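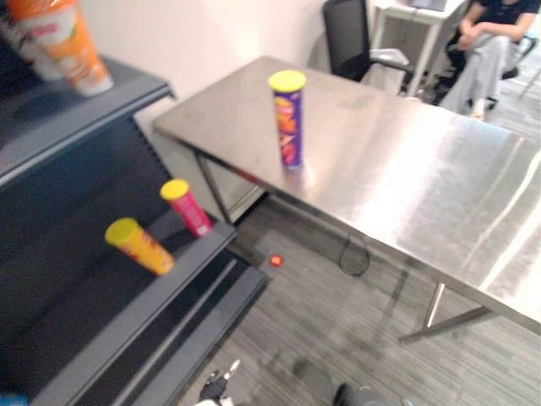
Notes orateur : comparatif pinces, banc rayonnage

Durée visée 20 min, questions comprises. Parler moins vite que la dernière fois.

Intro (2 min)
Bonjour, merci, etc. Dire d'entrée : on compare des pinces, pas des politiques de contrôle. Même bras, même contrôleur, même caméra de tête pour tout le monde. Si quelqu'un demande pourquoi pas de deuxième caméra au poignet : voir fin, ne pas partir là-dessus maintenant.

Remercier I-hsuan Tseng pour les doigts imprimés et Chepkoech Kioko pour tout le dépouillement des logs. À dire AVANT les résultats, en novembre j'ai oublié.

Le banc
Rester sur la photo. Table inox, étagère à gauche, boîtes cylindriques à couvercle sur les deux meubles. La boîte violette sur la table, c'est le cas facile : debout, de la place autour. Les deux de l'étage bas, c'est là que ça se complique, elles sont tout près du rebord gris et il y a l'étage du dessus qui gêne la descente du poignet.
Pointer les reflets sur l'inox. Grosses taches blanches. Insister, ça revient dans la partie caméra.
Bout de doigt clair en bas : pas d'autre vue de la pince dans la présentation, donc faire le geste avec la main (ouverture, fermeture).

Les trois pinces
Penham : deux doigts parallèles, rigides, patins caoutchouc. La référence, on l'a depuis longtemps.
Kotian : doigts fins et souples, plient sous l'effort. Les bouts d'I-hsuan sont montés sur celle-là.
Kindik : trois doigts, centrage automatique. Belle mécanique. Lourde.
Ne pas donner les prix, même si on demande. Renvoyer vers moi par mail.

Protocole
200 essais par pince. Tâche : saisir une boîte, la soulever, la déplacer entre table et étagère, la reposer debout. Réussite = boîte debout et lâchée sans que l'opérateur intervienne. Pas de demi-point.
Limite de 60 secondes par essai, au-delà c'est un échec. Quelqu'un va trouver ça généreux. Oui. Avec la Kindik on en avait besoin.
Positions de départ tirées au hasard, table ou étage bas. L'étage du haut ne compte pas dans le score, il sert d'obstacle.

Résultats
Kotian : 186 réussites. Laisser le chiffre à l'écran, respirer.
Kindik : 105. Murmures dans la salle probables. Expliquer de suite : sur la table elle est très bonne, sur l'étage bas le troisième doigt tape dans le fond du meuble ou dans la tablette du dessus. C'est un problème d'encombrement avant tout. Sur un plan dégagé le classement serait sans doute différent, le dire clairement, les gens de Kindik sont peut-être dans la salle.
Penham : entre les deux, plus près de la Kotian. Elle perd surtout à la repose, quand la boîte est un peu de travers entre les patins et qu'elle bascule à l'ouverture. La Kotian rattrape ça toute seule par la souplesse des doigts.

Question qui viendra : est-ce que les doigts souples tiennent dans le temps ? Réponse : on ne sait pas. On a changé un bout pendant la série, usure au pli. I-hsuan teste une autre matière. Ne pas promettre de date.

Caméra (aller vite)
Une seule caméra de tête, vue plongeante sur la table et le meuble. Deux soucis :
les reflets. Sur la zone brillante l'estimation de profondeur part dans le décor, jusqu'à 60 mm d'erreur. On a masqué la zone dans le logiciel, pas élégant mais ça marche.
le flou quand la tête tourne. Les lettrages des boîtes deviennent difficiles à lire, donc on ne s'appuie plus dessus. On reconnait la couleur du corps et du couvercle, point. Rouge rosé couvercle jaune, jaune orangé couvercle plus foncé, violette couvercle jaune.
Attention un couvercle jaune ne suffit pas ! Premier jeu de réglages, on s'est fait avoir.

Contrôleur
Carex pour les trois, mêmes gains sauf la force de fermeture, réglée pince par pince avant la série puis plus touchée. Si on objecte que ça avantage la Kotian : les réglages sont en annexe, chacun peut refaire.
Sauter la diapo sur la latence si on est en retard. (On sera en retard.)

À retenir
Meuble à étages bas : doigts fins, souples. Plan dégagé : la Kindik mérite un vrai essai à part, c'est prévu.
Reposer est plus dur que saisir, regardez vos échecs de ce coté-là.

Caméra poignet, si question : essayée sur la Penham seulement, le câble accrochait le rebord du meuble. À reprendre avec un autre passage de cable.

Logs et réglages : écrire à Chepkoech, elle envoie l'archive. Penser à laisser son adresse affichée pendant les questions, pas la diapo noire.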